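Town's last corner shop wins a reprieve, and a bench

Print this story | E-mail this story

23/03/2019

Ciren will keep its corner shop until at least August, after the landlord, Tennant Estates, agreed to put off plans to turn the building into two flats and what its application called "a flexible bicycle space".

The shop, known as Warkis to everyone under 60 and as "the Co-op" to everyone over it, although it has never been a Co-op, has traded from the foot of Mill Lane through floods, a burst main and the year the council put the one-way system in backwards. It sells milk, stamps, birthday cards for ages that are seldom needed, and most things that come in a packet. 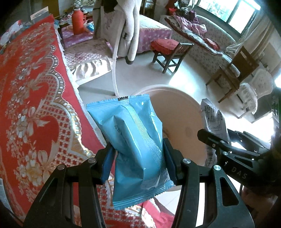
A petition against the change of use drew 157 signatures, a strong showing in a place where the last public meeting had to be moved to a smaller room for warmth. Tennant Estates said it had "listened carefully to the community" and would now spend five months listening to it some more.

The company had argued that residents were well served by the Zateo supermarket on the ring road, which is 7 miles away and can be reached by a bus that leaves after breakfast and returns, on school days, before lunch. Its transport statement described the journey as "an opportunity for active travel". One objector invited the author of the statement to try it with a bag of potatoes.

Under the new terms the rent stays where it is, the shop gets a new front step and the landlord will pay £3000 towards repairs to the roof. There will also be a bench. It is not clear who asked for the bench, but it has been minuted.
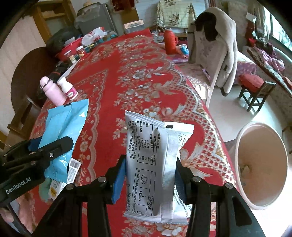
Shops like Warkis are rarely saved by large purchases. They live on the forgotten item, the thing that was on the list when the list was left at home, and the arithmetic has never looked good on paper. Supporters say the answer is for people to buy more than a newspaper, and it is true that a town of any feeling could manage it. There is always somebody with relations coming who has got as far as spreading the good red cloth with the flowers on it down the whole length of the table, and only then thinks about food. The ring road is of little use to anyone at that stage.

The council will look at the application again in August, when half the town will be away. A spokesman said the timing was a coincidence – as it was last time.

Comments (4)

millpond: Signed it twice, once for me and once for the dog. Does that make it 156?

Old Ciren: It WAS a Co-op. 1961, for a fortnight.

ringroadrita: Nothing wrong with Zateo, it has parking. Some of us like to choose our own carrots.

millpond: Where is the bench going? If it's outside my window I withdraw the dog.

Contact the newsdesk | Copyright Ciren Courier 2019 | Back to top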